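Table finish: keep it glossy or sand it back?
Forum: Furniture and Wood Care

Gileo
Hello all. I bought a second-hand table in July and I like the pale colour very much, but in the afternoon the light reflects so strongly that I cannot read at it. Is it possible to make the surface more matt without losing the grain? My daughter uses it for homework, so it must stay easy to wipe. 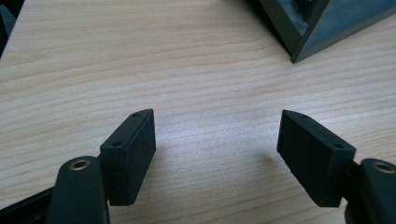 My table top, the grain and the shine in the middle

Stover
Nice grain. I would rub it very lightly with fine steel wool, always along the grain, and then put on a thin coat of matt wax. Mine has been fine for 5 years.

Shirazi
I don't agree with steel wool before you know what finish it is. If it is lacquer, wax will only sit on top and show every glass. Test under the table first.

Stover
Testing underneath is fair. But to me it looks only a bit glossy, I would not sand all of it.

Dokon
Have you tried turning the table, or a thin curtain? Costs less than wax.

Gileo
Thank you. The window is on the long side, so turning is difficult - but I will test underneath with the wool and write again.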